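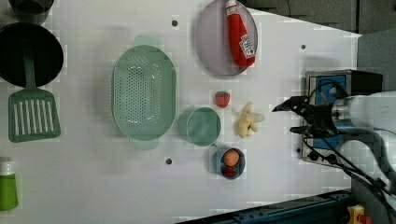

Nosthorpe Robotics Open Day: Questions From a Skeptic

Search this site Enter keyword Go

Is it worth the drive from Bakesdale?
If you've never stood near a working arm, yes. If you're hoping to see dinner get made, no. The kitchen table is stocked with toys: play fruit, a colander, a spatula, a ketchup bottle.

How long is the demonstration?
The program says 20 minutes. Ours ran 16, and a good part of that was talk.

Does the arm know what a strawberry is?
I asked. The presenter, Crisóforo Ocampo, said it had been trained on this set of toys and he wouldn't promise anything about other ones. Fair answer. The poster in the lobby says "any kitchen," and I'd like to know who wrote that.

What does the arm have to go on?
There is a small camera down by the gripper, and you can ask to see its picture. It's less impressive than the brochure. The banana comes out blurry even with the fingers open and pointing its way.

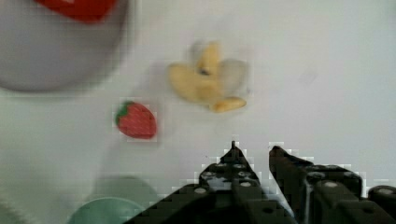

Gripper camera view, with the toy strawberry and peeled banana ahead of the fingers.

Will it be in my kitchen soon?
Ask for a date and watch the subject change. I was told "a few years" at the Nurton show too, and that was three shows ago.

Can kids come?
Yes, from age 3. They stay behind the rope like everyone else.

When is the next one?
October, doors at 10 a.m. Only 59 places, so book ahead if you must.

Comments

saithong_fan: You should see the Saithong demo before you write off the whole field. Much longer, and they take questions all the way through.

Marge P.: My grandson loved it. I thought the parking was terrible.

dk: Did anyone get a straight answer on the price? I asked twice.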